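Minutes of the working group on household and shop-floor tasks
Held Sep 26, 2018, Bodcombe, upstairs meeting room

1. Minutes of the last meeting
Accepted with one correction. The trial budget is 2,000 and not 1,122, the smaller sum being only what is spent until now.

2. Question from Plidesero
Plidesero asks if a machine can take over small chores in its shops before January: clearing a table, putting a product back in its place, closing a box. The group discussed this for a long time. Most members think that one chore, well prepared, is possible. A full shift is not.

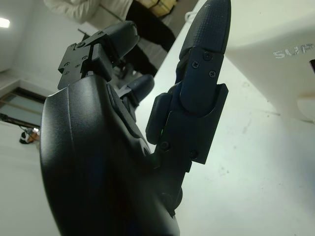
The group then compared the offers. Mägi wants to sell a complete arm with its own software. Monley offers only training hours, 54 in the first step. It was remarked that neither offer says who puts things right when an item falls on the floor. Both firms will be asked to answer this in writing.

3. Grip and handling
In the last series 69 attempts were noted, nearly all with boxes and stiff packages. Members asked for more work with round and soft items, as these are common in a home. One member said that a finger must both hold and feel, and that the second part is still weak.

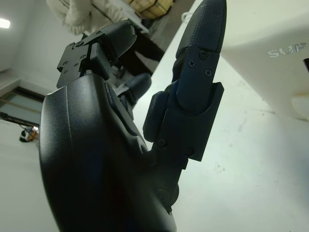
The group did not agree on what to buy first. One side prefers better software, the other side prefers spare parts for the hand. For the spare parts it was said that the fingertip pad with the cross-hatched grip texture should be on the list, and also the small black screws of the finger joints. A price for both will be requested.

4. Actions
Written questions to Mägi and Monley.
Price request for pads and screws.
Short reply to Plidesero, naming one chore only. Clearing a table was preferred.

5. Next meeting
In January, same room.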